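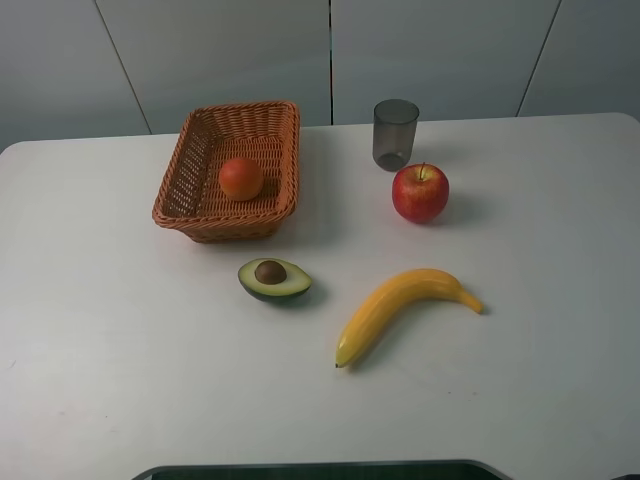 Mandarin tree dropping its fruit while still green

Posted by Keabetswe Kekana, 13/08/2018

We planted an Imperial mandarin against the back fence 5 years ago. It flowers well, but by the time the fruit is the size of a marble most of it is on the ground. This year we picked nine. The leaves are a bit yellow between the veins. It gets a bucket of water on weekends and some chook manure in April. Am I feeding it the wrong thing?

Svend Ingvarsson
Some drop is normal, as citrus always sets more than it can carry. Losing nearly all of it usually comes down to uneven watering. One bucket a week isn't enough in summer for a tree that age. Give it a deep soak every two or three days once it flowers, and mulch out to the drip line – keep the mulch clear of the trunk. Yellowing between the veins could be magnesium or iron, so test the soil pH before you buy anything. Feed in late winter as well as autumn. Pull out any grass underneath too.

Hendrik Zwane
Mine did that. I moved house so can't tell you how it ended up.

Khanyisile Baloyi
Agree with Svend on the water. Also check for bronze orange bugs on the new growth, they suck the stalks and the fruit falls. Wear glasses if you knock them off – they squirt and it stings.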